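Give Hestia Her Chair Back

30 Apr 2023

Short one, written fast, because I've just come home from a talk at the Palano library and I'm cross.

The talk was on the Olympians. Good turnout, nice slides. Zeus, Hera, Poseidon, the lot, and then at the end a quick slide with Hestia on it. Goddess of the hearth. Gave up her throne to Dionysus because she was so humble. Next slide.

It's everywhere, that story. Kids' books, quiz nights, the back of a calendar my sister gave me. Hestia sees there might be a squabble over seats, gets up, lets the young bloke with the wine sit down, goes off to poke the fire. Sweet. And as far as I can tell no ancient writer tells it. Go looking. The Theogony doesn't have it. The Homeric Hymns don't have it. It gets its legs from a 20th century retelling, and everyone since has copied it out like it was carved on a wall in Delphi.

I wouldn't mind so much if it was just one more bit of fluff. Myths pick up fluff. But this one has pretty much replaced her. Ask someone what Hestia did and they'll tell you she left.

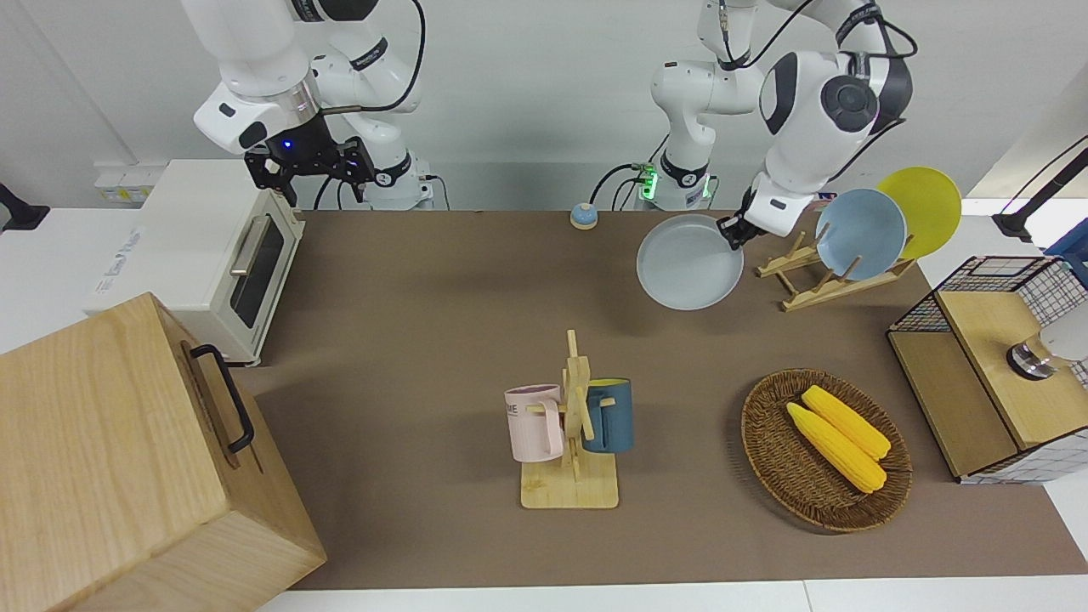
Llorente emailed after I had a go at this in February to say that I was being precious about it, that every myth was made up by somebody at some point, and that a version people have told their kids for decades has as much right to be called the myth as anything in a hymn. Also that some lists of the twelve have Hestia in and some have Dionysus, so somebody was bound to come up with a story to cover the gap.

Fair enough, on the lists. They do vary. And yes, stories grow. I don't want a fence put up at the year dot with a sign saying no new material. What I want is for people to say when a thing is new. "A modern author imagined." Four words. Then tell it as nicely as you like.

Because look at what's getting pushed out. She's the firstborn of Cronus and Rhea, so she's swallowed first and comes up last, which makes her the oldest and in a way the youngest as well. The hymn to Aphrodite plays with exactly that. Then Poseidon wants to marry her. Then Apollo. Two big, touchy gods, and she says no to both of them. Puts her hand on the head of Zeus and swears she'll never marry anyone, and it sticks. No war over it, nobody turned into a tree. He gives her a place in the middle of the house and the best portion.

Does that sound like a woman who hops up to save a fuss?

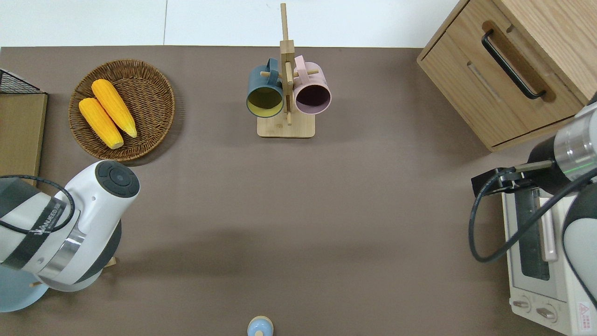 And then there's the order of things. The shorter hymn says mortals have no banquet without her, that wine gets poured to her first and last. First and last! Zeus doesn't get that. When a Greek city sent people off to found a colony they could carry fire from the public hearth, and that was hers too, so the new town was joined to the old one by a flame. You can't call that minor. It's plumbing. It's what everything else is hooked up to.

The usual answer is that she hasn't got many stories. True. She hasn't. No quests, hardly any statues compared with the others, and her biggest scene is a refusal. But we've ended up ranking gods by how much plot they get, as if religion was a telly series. People who actualy worshipped would have found that odd I think. A household dealt with her daily. How often did they deal with Ares, if they were lucky?

I blame the school anthologies a bit. My old one was the Vosetti, 3,000 lines of verse in translation and a handful on her, under "Other Deities". Same heading as the river nymphs. I loved that book and still have it, spine gone. But headings do a lot of work when you're twelve.
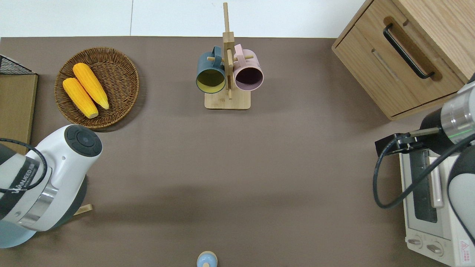
Rodrigo Sotomayor

One more thing and then dinner. The speaker at Palano did take my question, and was decent about it. Said the chair story was "true to her character". That's the bit I can't let go. Whose idea of her character? Quiet, so she must be meek. At home, so she must be giving way to someone. There's a line in the Phaedrus where the gods all ride out in procession and Hestia alone stays in the house, and I've seen that quoted as proof she's timid. Read it again. Eleven of them go off driving chariots around heaven. Someone's keeping the place going.

You could get a far better kids' book out of the oath then out of the chair. Two suitors, one hand on the king's head, a flat no. I'd buy it. I'd buy 50 and leave them on trains.

Until then, if you write the wall text or the quiz or the calendar, put a "modern retelling" next to the chair. And if you've got an ancient source I've missed, send it. I'll print it in full and eat my words.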